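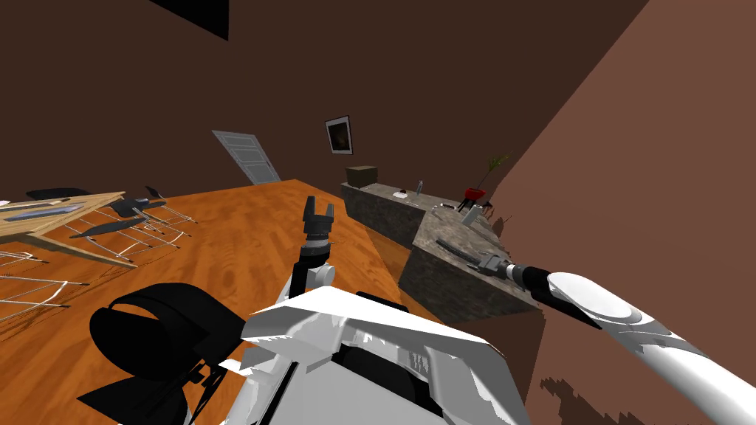
4. Entering a play in the Zorkano catalogue

Use this section for early printed plays, including those with no named author.

1. Open the Plays tab and choose New Record.
2. Type the title as it appears on the title page. Keep the old spelling - the modern form goes in the field beneath it.
3. Enter the year of printing. If a performance is known to be earlier, add it under Stage History.
4. Under Attribution, pick Certain, Disputed or Unknown. Disputed records need at least one citation.
5. Add the shelf number, for example 612, and press Save.

Note: Titles longer than 39 characters are shortened in the browse list. The full title still shows in the record.

Caution: Merging two quartos of the same play can't be undone. Export both records first.

If a record is locked, another editor has it open. Locks clear after 7 minutes. For disputed attributions, write to Morven Farquharson before changing the field.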